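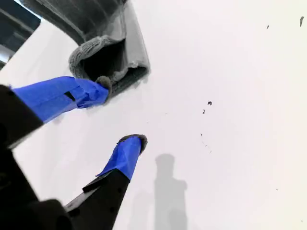
Wekmont two-finger gripper for soft goods

We love this little gripper. The Wekmont is the one we suggest first when a lab or small workshop wants to start handling knits and other floppy textiles on a modest budget. Two slim black fingers, a nice wide opening, and enough reach to get at a ribbed cuff lying flat on a table!

Fingertips

Bare fingers are fine for boxes. For knitwear you'll want something softer at the ends, and a soft grey pad held on with wraps of blue painter's tape is a perfectly good place to start. Tape is cheap, it peels off cleanly, and you can try three pad materials in an afternoon before committing to moulded tips. Keep a roll in the drawer and put it in the budget as a consumable.

What's in the box

Gripper body with 2 fingers fitted
Horken mounting plate and screws
Cable, 400 mm
Bag of 40 plain adhesive pads

Pads are also sold separately in packs of 100. A group running trials every day should order a pack up front, as the postage on small top-ups adds up quickly.

Planning your setup

Bench: a smooth, pale surface gives the best contrast with dark fabric. Allow for a lint roller too, socks and jumpers shed more than you'd think.

Lighting: one lamp throws a soft shadow right where you're working. Two lamps, one each side, are worth the extra money.

Arm: the Horken plate bolts straight onto the Urkholm arm. For the older Escobedo you'll need an adaptor ring (sold separately, and please check your bolt pattern before ordering).

Spares: get a second pair of fingers. They're the part that hits the table while you're learning, and it's lovely to swap them over and keep going.

Availability

In stock now. The next shipment is due in October, and we're happy to hold units from it while your purchase order works its way through.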